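Section 4: Setting Up Your Nurkance Bedroom Humidifier

Welcome back! If you have already rinsed the tank as we asked in Section 3, the hard part is behind you, and you can take your time with the rest.

1. Pick a level, sturdy spot at least 20 inches off the floor. A dresser does nicely, and so does a solid nightstand, as long as the mist can drift out into the room without meeting a wall or a curtain first.

2. Keep bedding, knitwear and other fabrics well out of the path of the mist. They soak it up faster than you would think, and a damp blanket is no fun at bedtime.

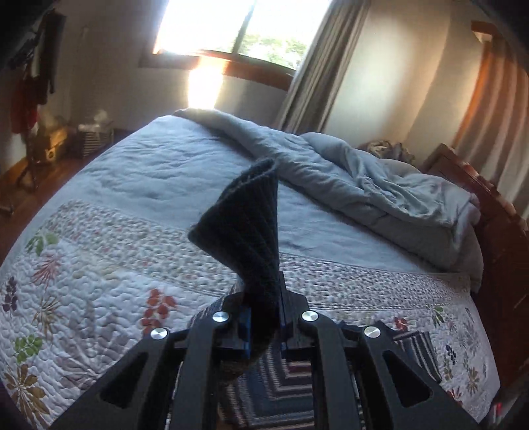

3. Fill the tank with cool, clean water up to the line, screw the cap on snugly, and turn the tank upright over the base until it clicks.

Note: If your tap water is hard, please use distilled. You will have far less white dust to wipe up, especially in December when the heat runs all day.

4. Plug in the cord and press the power button once. A green light means all is well. A blinking amber light means the tank isn't seated, so lift it and try again.

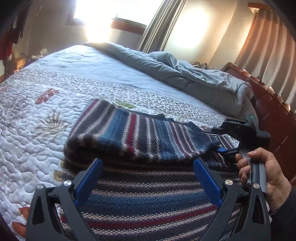
5. Turn the dial to Low for the first night and see how you feel in the morning. Most folks never need more than that.

CAUTION: Always unplug the unit before you lift the tank or move the base. Never add oils to the water.

Replacement filters are part number 654. The older 616 filter looks very similar but will not fit this model.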